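Subject: Re: Trulilon renewal charge, refund refused

On 14 Dec 2024, Menaka Jayasinghe wrote:

> I bought a 5 GB storage plan from Trulilon in July for a one-time fee.
> My card has now been charged again, by a company called Utix. Support says
> the refund window is closed. Is Utix the same company? The terms page
> I saved doesn't mention them.

Utix is the billing agent. The name appears in the footer of the checkout page, in gray type, and nowhere in the terms. Grorwood used the same agent before it closed its store, and the list archive has more than 200 messages on those charges. Most of them describe the same pattern – a one-time price on the sales page, then a renewal box already ticked on the payment form.

I compared your saved copy of the terms with the current one. Section 5 was rewritten after you bought the plan. The old text allows a refund on any renewal "not expressly requested by the customer." The new text drops that line. 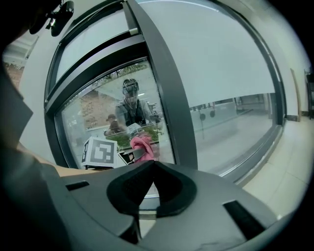

Which version of the terms applies to a charge made after the change? Start from the version you accepted at checkout, and make the seller show that you agreed to the later one.

Send the dispute to your card issuer in writing and attach the saved page, the order email and the refusal. Quote the old section 5 in full. Keep Trulilon and Utix on the same thread so that neither can refer you to the other. Don't accept store credit while the dispute is open – Mbwambo did, and his bank closed the case.

Cancel the plan separately. A chargeback doesn't stop the next renewal, and the cancel link is under Billing, then Archive.

If you still have the headers from the order email, please post them with your address removed. I'd like to compare the sending domain with the Grorwood ones.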